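Review: The Fledcombe Guided Journal and Listening Course

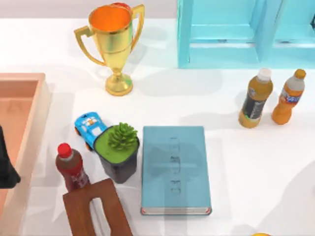 The Fledcombe course is sold as a boxed set: a bound journal, a deck of prompt cards, and access to a series of recorded talks on shame, self-doubt, and asking for help. It is intended for adults who would like some structure for personal reflection and who are not, at present, working with a counselor. The Hinon Reading Room, which maintains a lending collection of self-guided materials for its members, placed the set on loan in March and asked its reviewers to work through it in full before any further copies were ordered. The assessment that follows reflects that process.

Contents of the set

The journal runs to 218 pages and is divided into 13 units. Each unit opens with a short essay, followed by written exercises and two blank pages headed "What I left out." The essays are brief, and most can be read in a single sitting before work or at the end of the evening. The paper is heavy enough to take a fountain pen without showing through, and the binding opens flat after the first few units have been used. The cover marks easily and had begun to lift at one corner by the time the second reviewer received it.

The recorded talks number 19. They are not matched one to one with the units, and this caused some confusion at first. Units 1 through 6 each have two talks attached, and the remaining seven have one apiece. The journal does say so, on the inside back cover, where it is easily missed. A note on the contents page would be welcome in any later printing.

The prompt cards are the least developed part of the package. They repeat, with light rewording, questions that already appear in the journal. Members who prefer to draw a question at random may find them useful. Others will probably leave them in the box.

Approach and tone

Much of the current writing on vulnerability assumes a reader who is ready to disclose. The Fledcombe material begins further back. Its first three units deal with noticing discomfort and naming it in private, and there is no suggestion until Unit 5 that the reader speak to another person about anything. We consider this the strongest decision in the design. Several of our members have returned comparable courses after a week, saying that they were asked for too much too early.

The essays are written in plain language. They avoid slogans for the most part, although Unit 8, on forgiveness, relies on a number of stock phrases that sit poorly beside the rest. The treatment of envy in Unit 7 deserves particular mention. It distinguishes between wanting what another person has and wanting that person to be without it, and it asks the reader to recall one occasion of each. The exercise takes perhaps twenty minutes and was the one most often discussed among our reviewers afterward.

The recorded talks are delivered by a single speaker at a measured pace. The sound is clear, and there is no background music, a point in their favor. Transcripts are supplied. We found small differences between the transcripts and the recordings in the later talks, none of which changed the meaning of a passage, but members who rely on the written version should be aware that it is a tidied text.

Unit 9, on apology, is the longest in the course and will divide readers. It sets out a form of apology in four steps and asks the reader to draft one, set it aside overnight, and draft it again without reference to the first. The instruction to compare the two drafts is useful. The accompanying essay, however, takes it for granted that an apology will be delivered, and gives little attention to cases in which contact would be unwise or unwelcome. A paragraph on this subject appears in the corresponding talk. It should be in the journal as well.

Ease of use

The course suggests one unit per week. Our reviewers did not keep to this schedule, and we do not think most members will. Units 4 and 9 each required the better part of two weeks, while Units 2 and 11 were completed in an evening. The journal is not dated, so there is no penalty for falling behind, and the reader is told in plain terms that units may be repeated.

Access to the talks is through the Udelura listening page, for which a code is printed inside the lid of the box. Registration asks for an email address and a password and nothing further. The page worked without difficulty on a desktop computer and on a tablet. On a telephone, the player lost its place whenever the screen was locked, and a listener returning to a talk had to find the passage again by hand. Given that many people will listen while walking or traveling, this is a real inconvenience.

Each code may be registered only once. For a private buyer this is of no consequence. For a lending collection it is a serious limit, and members of the Reading Room should note that the talks are at present available only at the listening desk. The journals, being consumable, are issued to keep.

Comparison with similar materials

The nearest equivalent in our collection is the Gape workbook, which covers much of the same ground and has been borrowed steadily for several years. The two differ in emphasis. Gape is arranged around relationships – partners, parents, colleagues – and offers sample conversations that the reader may adapt. Fledcombe is arranged around states of mind, and provides almost nothing in the way of scripts. Members who have a specific conversation ahead of them will be better served by Gape. Those who have a general sense of being guarded, and who would like to understand it, should begin with Fledcombe.

Gape is also the slimmer volume and easier to carry. It has no recorded component. On the quality of the writing, we preferred Fledcombe by a clear margin, with the exception of Unit 8 noted above.

Suitability and limits

The publisher states on the first page that the course is not a substitute for professional care, and repeats the statement before Unit 10, which concerns grief. We support this. Unit 10 asks the reader to write at length about a loss, and although the exercise is carefully introduced, a person whose loss is recent may wish to pass over it. The later units do not depend on it.

The material is addressed to adults and assumes some experience of work and of long friendships. We would not recommend it for younger readers. Religious belief is mentioned once, respectfully, and is not required for any of the exercises. The course may be used by two people working side by side, though it was plainly written for one, and those who tried it in pairs reported that the "What I left out" pages were best kept private.

A large-print edition is not offered. The body type is of reasonable size, but the instructions beneath each exercise are set smaller and in gray, and two of our reviewers needed a magnifier to read them under ordinary lamplight.

Recommendation

The Fledcombe set is recommended for purchase by individual readers and, with reservations concerning the access code, for lending collections. The journal is the heart of it and is good enough to be bought alone, should the publisher choose to sell it in that way. The prompt cards add little. The talks are worthwhile, particularly those attached to the first six units, and would be more so if the player were improved for telephone use.

Additional copies of the journal have been ordered. Members wishing to reserve one may do so at the front desk or by leaving a note in the request book before 5 p.m. Completed journals should not be returned.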